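办公室文件柜整理记录：活页夹、锁片与走线

Wanov 那边的旧资料年底要归档，纸质部分全部落在我们这排矮柜里。柜子是 Oridard 的，浅木纹，对开门，台面连成一排。我在十二月花了两个下午把它过了一遍，记录如下，主要供自己下次查阅。

先说通道。柜子对面是墙，中间铺条纹地毯砖，柜门全开后人要侧身走。因此作业顺序定为从里往外，一次只处理一个柜格，做完关门再开下一个。这条规则执行得不严格，经常两扇门同时开着，膝盖撞过一次。
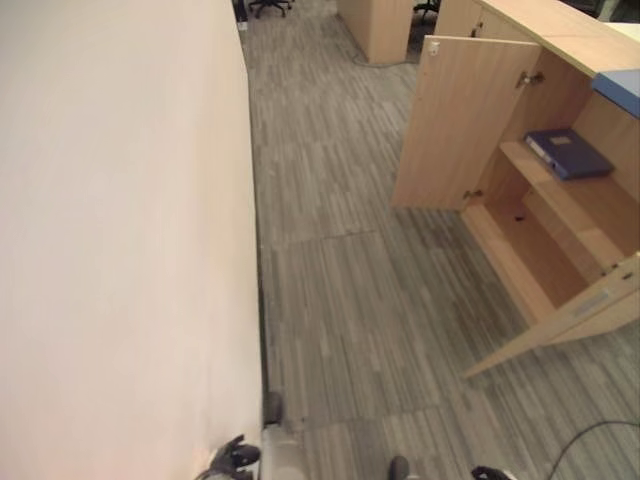

靠墙通道，柜门打开状态。层板上是深蓝色活页夹。

分类沿用 Hamidreza Shokri 留下的办法：在用的放层板，封存的放底层，待销毁的不进柜，直接装箱。他当时的表格里有 50 条记录，其中 7 条找不到对应的实物，后来在 Gareth Greenwood 的抽屉里找回来一部分，余下的记为缺失。

活页夹一律平放。竖放的问题在于夹环受力偏向一侧，装满 500 张以后，打孔处容易撕裂，封面也会外翻。平放占面积，取下面的那本要先搬开上面的，所以一叠不超过两本。标签写三项：项目名、起止月份、经手人。经手人必须写全名，Akbari 这个姓在我们这层不止一位。

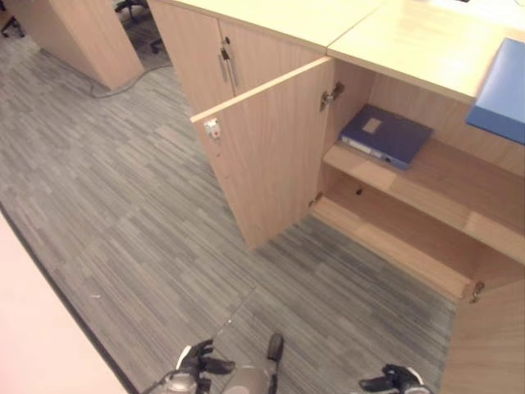

中间一格：层板放深色活页夹，底层空着；台面上另有一本蓝色的。

锁的情况比较杂。锁芯装在门板内侧靠上的角，钥匙有 8 把，编号与柜号不对应，Afshin Khosravi 建议全部换成同号锁。我不赞成，换锁要重新开孔，门板是贴面的，孔边崩了很难看。目前的做法是把钥匙逐把试过，另贴编号，备用钥匙交 Gholamreza Akbari 保管。

铰链顺手检查了一遍。有一扇门关上后缝隙上宽下窄，调侧向螺丝半圈解决。另一扇回弹偏弱，暂时不影响使用，没有处理。调的时候用手动十字螺丝刀，电动的扭力太大，刨花板的螺丝孔滑丝之后只能填木签重拧。
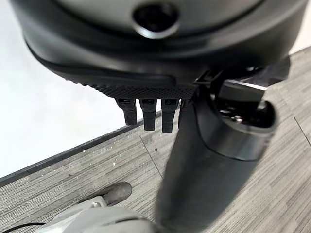
手持工具的握持部位值得单独说一句。撕旧标签、刮残胶、拧螺丝，手上多少会沾胶或出汗，光面手柄到后半程就开始打滑，只能越握越紧，第二天虎口发酸。菱形滚花的边缘在这种时候有用，细密的一圈纹路就够，不需要整根都做。我原来那把刮刀是全光面塑料柄，Pakzad 的，刀口没问题，柄上后来缠了两圈布基胶带，效果接近，但胶带本身也会积灰，隔一阵要重缠。残胶用酒精棉片敷一分钟再刮，不要干刮，贴面上留下的划痕擦不掉。

台面部分没有安排太多时间，原则是整理期间可以临时放东西，收工时清掉。Mehrangiz Fallahi 习惯把正在看的活页夹留在台面上，而且往往探出前沿一角，从通道经过时衣袖会带到。和她商量的结果是留一本可以，靠里放。

台面的清洁用拧干的微纤维布，顺木纹方向擦，拼缝处换干布再走一遍。水渗进拼缝以后封边会鼓，修起来不划算。
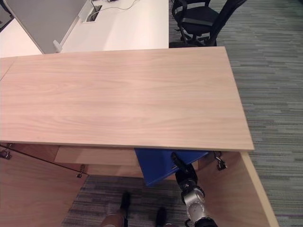

封边的检查方法是用指甲沿棱线轻轻划过去，有翘起会感觉到卡顿。翘起不到一厘米的，用电熨斗隔一层烘焙纸加热再压平，多数能粘回去；更长的需要重新上胶，我用的是 Collari 的接触胶，两面薄涂，晾到不粘手再合。

走线是附带做的。桌面的线从出线孔走，落地的线贴着隔板底部走，不横穿通道。之前有一根横在地毯上，用宽胶带压着，揭下来的时候带起一层绒，位置刚好在两块地毯砖的接缝旁边。地毯砖可以单块更换，但备用的那几块和现有的不是同一批，颜色有差异，先不换。

遗留事项：缺失的记录待核对；回弹弱的那扇门；底层空格的用途还没定，Khosravi 想放打印纸，我倾向于留给明年的封存件。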